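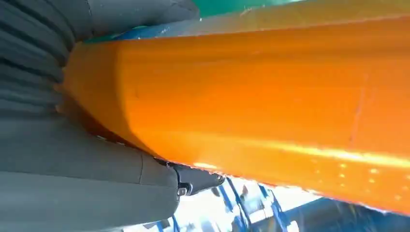

Checked by Elspeth Pringle, 24 July 2023
Unit 426, Meredith building, parts bench

Orange parts, surface and edge check. Comments where needed, otherwise just OK.

Broad face, smooth: OK mostly. Faint thin line running down across it, might be a scratch. Run a fingernail over, if it catches tag it and set aside.

Color even: deeper orange along one side, paler toward the middle. Strong light on it tho. Look again under the bench lamp before writing it up as fading.

Underside edge: NOT signed off. Looks a bit jagged, row of small pale specks along it. Could be dust, could be the finish. Wipe with dry cloth first, no solvent. If specks stay, fail it.

Sharp spots: gloves on for this one pls. Anything that snags the glove gets bagged, do not sand it yourself.

Rounded end: OK to look at. Press test still to do.

Cracks: none seen on the face. Other side not checked yet, turn it over and do the same again.

Label / part no.: check against Tustulent sheet 3401. Sheet on the clipboard is the January one, need the new copy.

Storage: Cikside rack, bottom shelf max 40 lb. Nothing leaning on the heater side. Aisle clear.

Gloves: down to last box, reorder from Prullico. Size M, teh large ones slip.

Status: HOLD untill edge is rechecked. Initial and date when done, leave form in the tray by the door.

EP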